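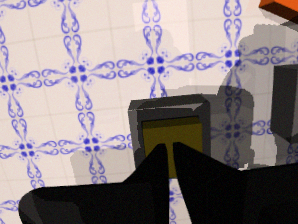
Workshop Tips: Before You Trust the Simulator

These are notes for people who run a small arm on a bench at home or in a shared shop and have been told the software will take care of it. Some of it will. I have spent enough evenings with planners, perception packages and "one click" tuning tools to keep my wallet closed until I see the thing work on my own bench.

Check what the success number means

My last batch in simulation was 3105 grasp attempts, and the tool printed a lovely green percentage at the end. Then I opened the log. An attempt counted as a success if the fingers closed and the planner raised no error. Whether anything was held between them was a separate column, switched off by default. With that column on, 1687 attempts passed. Same run, same settings. Find the line in the config that defines success and read it before you read the score.

Change the tabletop before you change the model

Plain gray tables flatter every perception package I have tried. Put a busy tile pattern under your objects, something with scrolls and dots, and see what the segmentation does. The first time I did it, Tastisau gave me a tidy mask around a piece of the pattern and offered it as an object, with high confidence. If your kitchen or shop has a patterned surface, test on that. If it doesn't, test on one anyway. Swapping a texture costs you a minute.

Turn the shadows on

Plenty of people disable shadows to speed up rendering. Then the real lamp goes on and the detector draws a box around the dark patch beside the part. Leave them on, move the light between runs, and put at least one shadow right across the thing you want picked up. Slower, yes. Run it overnight.

Dark parts, dark fingers

Black fingers in front of a gray box is a poor combination for anything that works on edges. The vendor answer is more training data. Try the cheap answers first: mask the fingers out of the camera view using the joint positions you already have, or put light tape on the real ones and match it in the model. If you tape the real fingers and forget the model, you have made a new problem for yourself. I did this in July and blamed the calibration until August.

Look at the approach from the wrist

The side view makes every plan look graceful. A wrist view shows you how much of the target vanishes behind the fingertips just before contact. If your controller corrects its path from the camera right up to the end, ask what it does when the lower part of the target is hidden. Grarkia's default is to keep the last good estimate and carry on. That may be fine for a box sitting still. I wouldn't use it near anything that rolls. There is a timeout setting, and it was set far too long when I found it.

Don't believe clearance you haven't measured

Planners treat your models as exact. Mine had a neighboring block modeled with square edges when the real one has a bevel, and that was the harmless direction to be wrong in. The other direction chips paint. Measure with calipers, add 2 mm all around, and see if the plan still exists. If it disappears, the plan was luck.

Save the seed

A run you can't repeat is a story. Write the random seed into the file name, along with the software version. Imhof does record it, three folders down, and overwrites it on the next launch. Copy it out yourself with a short script. I keep mine in the same folder as the parts list so that I trip over it.

About auto-tuning

The auto-tuner in Tondcombe went through 47 sets of gains and recommended one that was very good at the task it had been tuned on. I moved the target over by the width of a hand and it overshot every time. My old hand-set gains, slower and a bit dull, handled both places. I still run the tuner sometimes to get a starting point. Hold back a few object positions it never gets to see, and judge it on those.

Updates

Never update the planner and the perception package on the same evening. Keep the old install on a spare drive until the new one has done a week of dull work. Release notes that say "improved stability" tell you nothing. Run your own ugliest test against them, the patterned table with the shadows on and a dark part next to its neighbor, and compare the logs line by line.

Keep the stop button within reach of your left hand if you mouse with your right. No software setting replaces it, including the one labeled "safe mode," which on my setup only lowers the top speed.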